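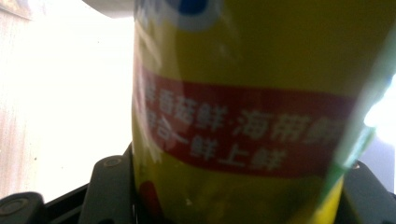
Food Container and Table Surface Inspection
Form 716, Gundomia site, Furkness building
Inspected: Fri 10 July
Scope: dry goods and pourable goods kept at the table, drinking water pitcher, glass jar and lid, tabletop, adjacent floor and shelving
Result codes: P = pass, C = pass with comment, F = fail, N = not inspected

Section 1. Packaged goods

1.1 Outer packaging free of dents, splits and leaks
Result: P
Comment: Checked on the yellow cylindrical container and the yellow stand-up pouch. No action.

1.2 Product label legible and attached
Result: C
Comment: The cylindrical container has white Chinese text on a dark red band. Label is attached. No English label was found on it. Add an adhesive label giving product name and allergens before the container goes back into general use. Translate from the printed ingredient panel. Do not work from the front of the pack.

1.3 Best-by date present and not passed
Result: C
Comment: Date found on the pouch. Date on the cylindrical container is partly rubbed and was read with a hand lamp. Copy it onto the new label when item 1.2 is closed.

1.4 Opened goods marked with date of opening
Result: F
Comment: No opening date on the pouch. Repeat finding; the same item was failed in December. Marker pens are in the Drustari supply drawer. If the opening date cannot be established by the next shift, discard the contents.

1.5 Closures seat fully and hold when inverted
Result: P
Comment: Green spout cap on the pouch closed hand-tight and held for 60 seconds inverted over the sink. Wipe the spout thread before recapping.

Section 2. Drinking water pitcher

2.1 Pitcher body free of cracks, lid seats evenly
Result: P
Comment: Clear plastic body, light gray lid. Lid removed and refitted without force.

2.2 Handle secure
Result: P
Comment: Gray loop handle, tested with the pitcher filled to the line. No movement at the upper joint. 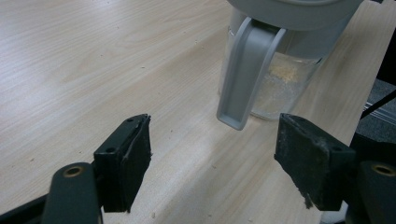 2.3 Interior free of film, scale and loose matter
Result: C
Comment: The interior looks slightly cloudy through the wall. A small patch of yellowish granular material is present inside. It may be filter media or it may be residue. Withdraw the pitcher from drinking use until this is settled. Empty it, remove the cartridge, rinse the body and check whether the material comes back after refilling. If it does, replace the cartridge and record the lot number.

2.4 Cartridge change date recorded
Result: F
Comment: No date on the pitcher and no entry in the Minja log sheet. Write the next change date on tape and fix it to the lid.

2.5 Pitcher stored away from open dry goods
Result: C
Comment: The pitcher and the packaged goods share one table. Acceptable while the goods are closed. Move the pitcher to the shelf before opening any pack.

Section 3. Tabletop

3.1 Surface clean before containers are set down
Result: C
Comment: Tiny dark specks and crumbs on the wood-grain surface near the pitcher. Brush off, then wipe along the grain with a damp cloth and dry. Repeat after each use of the spout pouch.

3.2 Surface free of lifting, swelling and exposed edges
Result: P
Comment: Edges checked by hand on all sides. The gray tape at the near corners is sound. Replace it when the adhesive starts to collect dirt.

3.3 Cable opening clear
Result: P
Comment: Round opening near the far edge, dark gray rim. Crumbs fall through here onto the carpet, so include the floor underneath in the weekly vacuuming. Do not place small lids beside the opening.

Section 4. Glass jar and lid

4.1 Glass free of chips at rim and base
Result: P
Comment: Rim is faint against the pale table. Inspect by lamp against a dark cloth.

4.2 Lid matches jar and seats flat
Result: P
Comment: Light gray round lid. Lift straight up and set down level. A tilted lid can catch the rim on one side and look closed when it is open.

4.3 Jar placed clear of table edge and clear of other goods
Result: C
Comment: Clearance to the pouch is small. Allow 25 cm on the side from which the lid is handled. Return the pouch to the shelf if that distance is not available.
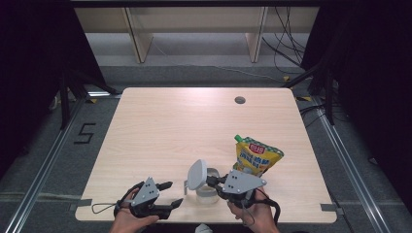

Item 4.3. Glass jar and gray lid, with the yellow spout pouch behind and to the right.

Section 5. Floor and shelving

5.1 Walkway free of trip hazards
Result: C
Comment: Silver aluminum rails run along both sides of the table at floor level. Keep feet clear of them when carrying glass. Black floor marking on the gray carpet is to stay in place.

5.2 Cables secured
Result: F
Comment: Black cables hang in a tangle in the background, upper right as seen from the near side of the table. Bundle and tie them above head height. No food goods on the shelves below until done.

5.3 Shelving stable
Result: P
Comment: Light wooden unit against the wall. No rocking under hand pressure.

5.4 Spill kit within reach
Result: N
Comment: Kit was out for restocking. Inspect on the next visit.

Open actions
1.2, 1.3 and 1.4: labels and dates, within 2 working days
2.3 and 2.4: pitcher, before next drinking use
5.2: cables, before the shelves are restocked
5.4: carry over to next inspection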